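Speaker notes – Glare, grain and desk surfaces in open-plan offices
Slot: 20 minutes plus questions

Slide 1. Title
Thank the organisers. Leave the lights up until slide 4.

Slide 2. Scope
Horizontal work surfaces only. Walls, blinds and screens are in the Grevar report and I won't cover them. Daylight and overhead fittings are treated separately because the controls are different.

Slide 3. Terms
Reflectance: how much light comes back. Gloss: how much of it comes back in one direction. People mix these up. A pale matt top and a dark satin top can give the same complaint at the desk for different reasons.

Slide 4. Survey
Two floors at the Brusero building, 161 desks measured, February, readings taken mid-morning. Of those, 62 had at least one point brighter than the screen beside it. Most were within the first two rows from the glass. Don't give the floor plan more than a minute.

Slide 5. Wood-grain tops
Pattern breaks up a reflection but does not reduce it. Let the three pictures run, then talk. 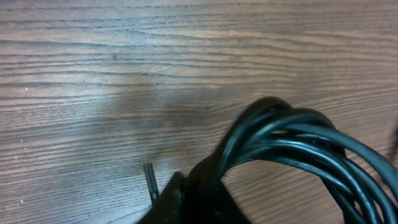
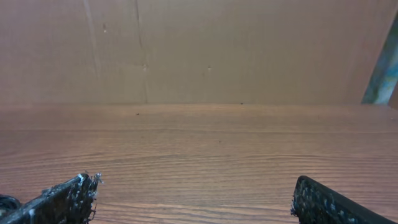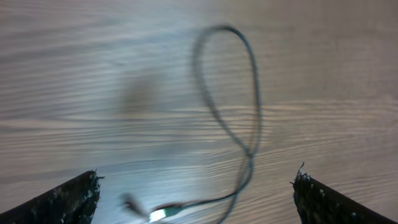 Slide 5, left to right. Wood-grain surfaces; in the third, note the whitish band across the middle.

Colour judged from a picture is unreliable – exposure and white balance both shift it. Use a meter and a grey card. If someone asks for a reflectance value off the slide, decline.

Slide 6. Method
Five points per desk, meter at seated eye height, blinds as found. Yurt logger for the daylight trace. Its clock drifted, so the traces were lined up by hand against the lighting schedule.

Slide 7. Changes tried
a) Desks turned 90 degrees to the glass.
b) Stimidero matt film on the front row.
c) Overhead fittings dimmed by zone.
Turning the desks gave the largest drop. The film marks easily and cleaning staff disliked it. Dimming did little before noon.

Slide 8. Cost
Film came to $214 a desk, fitted. Turning desks is labour only, unless the floor boxes have to move – check this first.

Slide 9. Limits
One building, one season, no summer readings. North-facing glass only.

Questions. Spare slides 10 to 12 have the meter calibration.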